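Open day at the Illillow workshop: your questions answered

I've been getting the same handful of emails ever since we put the poster up, so I figured I'd answer them all in one place. If yours isn't on the list, write to me (Aigars) and I'll add it.

When is it?
The second half of September, doors at 12. We'll let you know the exact date once Brurkberg confirms the hall. The last demo starts at 4 and we like to be out of there before dinner!

Do I have to sign up?
For the hall, no, just walk in. For the hands-on sessions, yes please. Each one takes 22 people and the early one always goes first. Saranya Thampi keeps the list and she's very nice about swaps.

Can I bring my kids?
Please do! Mine are coming. Under tens need a grown-up with them near the real arm, and there's a yellow line on the floor we'd like everybody to stay behind while it's moving.

What will I get to see?
Two things, mostly. Indira Salian runs the real arm at the front, and I'm in the side room with the simulator – same kind of job, picking stuff up off a cluttered table, only nothing breaks when I mess up. You can take a turn at the controls there.

Why bother with a simulator at all?
Because I can try a bad idea before lunch and a worse one after. We set up a home with ordinary things on the table, a tennis racket, a cucumber, a bowl, and have the arm go after them one at a time.

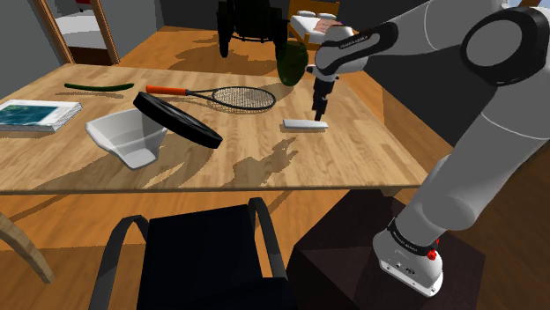 I can also shuffle the whole table and start over in a couple of seconds, and I love that part way more than I should. Ask me to do it, I'll happily do it all afternoon.

Is it hard to drive?
The first few minutes feel weird, then most people get the hang of it. Gamers pick it up fast. So did my mother-in-law, for what it's worth.

Where do I park?
Behind the Sturkholm building, not out front. The front spots belong to the dentist.

Is there food?
Coffee and sandwiches by the entrance, cash or card.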